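Lunch boxes with handles: questions we keep getting

This page collects the questions that come in about carry-style food containers, meaning the boxy kind with a lid and a handle that goes round the body. Hollstead has kept a kitchen storage page going for a while and this is the part of it that gets the most mail. We buy what we test. We don't think most people need a new lunch box, and you'll find that opinion turning up below.

Do I need a special container to carry lunch?

Probably not. If you have a plain box with a lid that shuts and a bag to put it in, you have what the handled ones offer, minus the handle. The handle helps if you walk to work with your hands already full or if you're sending food with a child who drops things. It does not keep food warmer, whatever the packaging suggests.

Is the handle a lock as well?

On some models it is, on some it isn't, and sellers are vague about it. On the Bindetell the handle swings over and presses the lid down, so carrying it holds it shut. On the Grarau it's only a handle, and the lid depends on its own rim. Before you trust either one with soup, fill it with water, close it, and hold it sideways over the sink. Do that at home and not on the bus.

The listing says "leakproof." Is it?

We'd read that as "leakproof when new, upright and closed by somebody patient." Our Bindetell passed the sink test for the first few months and then began to weep at one corner. The gasket had a crease in it. Pulling it out, washing it and pushing it back in fixed the leak for a while. A replacement gasket cost enough that we wondered why we were bothering.

How much does one hold?

Less than you'd think from the pictures sellers use. Capacity is usually measured to the brim, and you can't fill to the brim and close a lid. The thick walls take up room too. If a box is meant to feed two people, dish the food out once before you believe it. A rounded square box loses some space in the corners, though it's easier to scrape clean than one with sharp ones.

Should I eat out of the box or put the food on a plate?

Plate, if there's one handy. A deep box is awkward with a fork and the food at the bottom gets steamed soft. We lay the table with plates even when lunch came in a container.

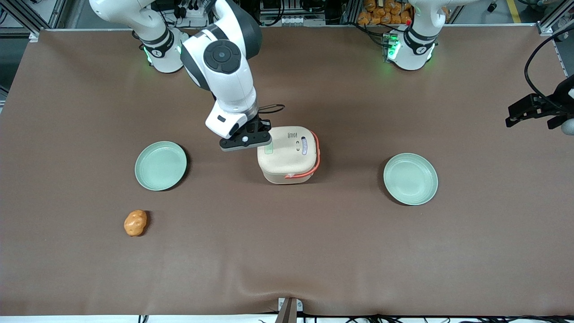

Shallow plates with a bit of a rim are the best match for boxed food, which tends to arrive wetter than it left. A completely flat plate will let the sauce run. A bowl works for stew and is annoying for everything else. You don't have to buy a matching set for this, and the bundles that put plates and a box together are rarely a bargain once you price the pieces separately.

Can it go in the microwave?

Check the underside and the lid separately, because they're often different materials with different rules. Anything with a metal lining stays out. With the rest, take the lid off or set it on loosely. We'd ignore a seller who answers "yes, all parts" in the comments and look for it printed on the item itself. The Fang box we bought came with a leaflet that said yes and a mark on the base that said no. We went with the base.

How do I get the smell out?

Start with the gasket, which is where most of the smell lives. Lift it out with something blunt, wash it in hot soapy water and let it dry out of its groove overnight. For the box, a paste of baking soda left on for 20 minutes does as well as anything we've been sent. Leaving it open in the sun also helps. The tablets sold for this purpose did nothing that we could smell.

What about tomato stains?

You'll have them if the inside is a pale color. They're harmless. Rinsing with cold water first slows them down a little. Past that, either live with it or buy a darker box next time.

Should I peel the stickers and labels off?

Read them first. The small printed one sometimes carries the model number, and you'll want that if you ever need a spare lid. Write it down somewhere, then soak the label in warm water and roll it off with your thumb. Decorative stickers are up to you, but they go slimy at the edges in a dishwasher.

How long will it keep food safe?

Don't count on the box for this. An ordinary container is just a container. Perishable food shouldn't sit out at room temperature for more than 2 hours, handle or no handle, and less than that on a really hot day. Use an ice pack, or a fridge at the other end. Insulated models stretch things somewhat if you preheat or prechill them, and we have yet to see one match the hours claimed on the sleeve.

Is the expensive one worth it?

We've had 6 of these through the kitchen, and price didn't tell us much. The dearest had the stiffest clasp and the same sort of gasket as the cheapest. If spare parts can be ordered, that's worth paying a little for. A nicer color isn't, unless you want it to be.

Where can I get a replacement handle for a Grarau?

We asked in September and were told they were coming. If you've managed to get one, write in and say where.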